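Re-seating and re-zeroing the grippers on the two-arm frame cell

Written for the Manstead workshop by Evelien Geerts. Last revised 12/02/2025.

These are the steps we follow when the grippers on the two-arm cell start to lose their hold position on bicycle frames, or after any gripper has been taken off the wrist. Set aside a full afternoon the first time. Once you have done it twice it goes a lot faster.

The procedure covers the grippers, the wrist mounts, the cable runs and the hold test. It does not cover joint replacement. If an arm makes a grinding sound when moved by hand, stop and talk to Mirjam Jansen before going further.

When to do this

Do the whole procedure when a gripper has been removed or swapped, when the cell logs fault 408 (finger position out of range) more than once in a shift, or when a held frame can be rocked by hand and you can feel play at the grip. A single 408 right after startup can be ignored. Clear it and carry on.

What you need

A set of metric hex keys with the short arms in good shape
The small torque driver from the Jacobs case
A roll of hook-and-loop cable ties
Lint-free wipes and isopropyl alcohol
Feeler gauges
A spare pair of finger pads for each gripper
The black table cloth
A bare test frame with no wheels, fork or cables fitted

Use the bare frame for every check on this page. A built-up bike is heavier, the weight sits in the wrong place, and a dropped one costs money.

Step 1: Park the arms and cut the power

Jog both arms to the service pose from the pendant. The elbows should be bent and the wrists at chest height, so you can reach the mounting screws without a stool. Wait for the brakes to click in, then turn off the controller and hang the lockout tag on the switch.

Do not rely on the stop button. It holds the arms but leaves the grippers live, and a live gripper can close on your hand when a connector is pushed back in.

Lay the cloth over the table before you open anything. Dropped screws stay where they land on cloth, and the frame will not get scratched if it has to be put down in a hurry.

Step 2: Take off the grippers

Start with the right arm. Unplug the gripper cable at the wrist first, pulling on the connector body. Then support the gripper with one hand and back out the screws a half turn at a time, going across the circle. The last screw tends to bind if the gripper sags.

Put each gripper on the cloth on the side it came from. The two units look the same but their zero offsets are stored by side, and swapping them is the most common cause of trouble later on. If you find yourself unsure which is which, check the letter scratched on the inside face of the housing.

Step 3: Clean the mounting faces

Wipe the wrist face and the back of the gripper housing with alcohol and let them dry. Run a fingernail around the edge of both. Any burr you can feel needs to come off with a fine stone. Use light strokes and wipe again afterward.

We get a gray paste on these faces from the sanding bench next door. It builds up slowly and is easy to miss. A thin layer is enough to tilt the gripper, and at the fingertips a small tilt becomes a large one.

Step 4: Check the fingers and pads

Close the fingers by hand until they meet. Look between them with a light behind. The gap should be even from root to tip. If it is wider at the tip, loosen the finger screws, press the fingers together on a flat surface and tighten again.

Replace the pads if the surface is shiny or the edge has started to lift. Always change both pads on a gripper together. The adhesive needs an hour before the first hold test, so do this before you start on the cables.

Step 5: Refit and torque

Line up the dowel pin and push the gripper straight onto the wrist. It should seat with hand pressure. If it needs a mallet, something is still dirty.

Bring the screws up evenly in two passes, the first finger-tight and the second with the torque driver. The setting is written inside the lid of the Jacobs case. Mark each screw head with paint pen after the second pass so the next person can see if one has moved.

Step 6: Route the cables

Each gripper cable needs a loop of slack at the wrist and another at the elbow. Too little slack and the connector works loose. Too much and the loop catches on the frame when the arm comes across.

Tie the cable to the outside of the arm, on the side facing away from the work. Use the hook-and-loop ties and leave them loose enough to slide a finger under. Zip ties cut into the jacket at the elbow — we lost two cables that way in the first year.

Then check the floor. Cables around the stand should lie flat and clear of where you will be standing with the frame.

Step 7: Zero the fingers

Remove the lockout tag, power up the controller and wait for the ready message. With nothing in the grippers, open the service menu, choose the right gripper and run the zero routine. The fingers open fully, close fully and open again. Repeat for the left.

Write both offsets in the cell book. Compare them with the last entry. A difference of more than 4 on the same gripper means it is not seated properly, and you should go back to Step 3. Do not save a bad offset to get through the day. The cell will run with it, and the grip will drift until a frame slips.

Step 8: Hold test

Load program 101. It brings both arms to the hold position and waits.

Stand the test frame upright over the cloth and steady it with both hands. Have a second person work the pendant. Close the right gripper first on the upper part of the frame, then bring the left one in low. Going in this order lets the frame settle against one fixed point before the second one closes. If both are closed together they can fight each other, and the frame twists.

Keep hold of the frame until both grips are confirmed on the pendant. Then let go slowly, keeping your hands close.

Leave the frame in place for ten minutes. Push it gently from the side, then fore and aft. There should be no click or slip at the pads. Look for the following:

Pads sitting flat on the tube along their full length
No gripper housing resting where only the finger should touch
Cable loops hanging free of the frame
No movement of the painted screw heads

A frame with flat or angled tube faces needs extra care. If a pad lands across an edge it will feel tight at first and then let go. Shift the grip along the tube until the pad is on a flat, and save the new point under the name of that frame. The Sumoldale frames all need this. The round-tube Jillach frames do not.

Step 9: Finish up

Support the frame, open the left gripper, then the right. Lift the frame away before anyone jogs the arms. Park the arms, fold the cloth with the dusty side in, and sign the cell book.

If something is wrong

The gripper does not respond after refitting. The connector is probably not fully home. Power down, lock out and push it in until the collar turns.

The zero routine stops halfway. Look for a pad edge sticking out past the finger. Trim it or fit a new one.

Fault 408 comes back during the hold test. Check that the left and right units have not been swapped. If they are on the correct sides, repeat Step 7 once. If it still faults, tag the cell out and leave a note for Mirjam with both offsets on it.

The frame leans after both grips close. The left arm is coming in too high or too low. Open the left gripper while someone supports the frame, jog the arm in small steps until the fingers line up with the tube, and close again.

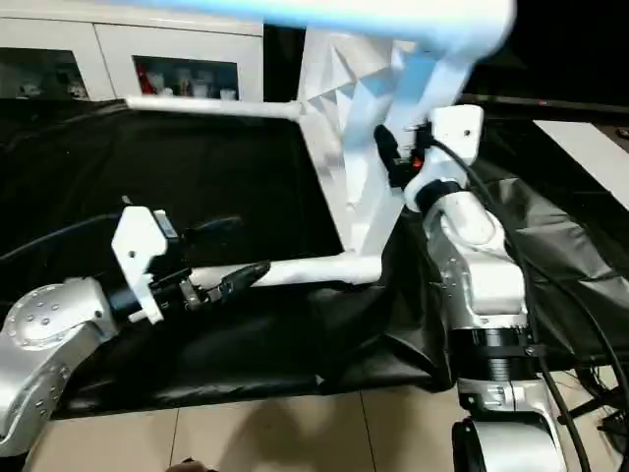
Keep the old pads until the next shift has run without a fault, then throw them out. New pads are ordered through the stores list, and the part number is on the bag.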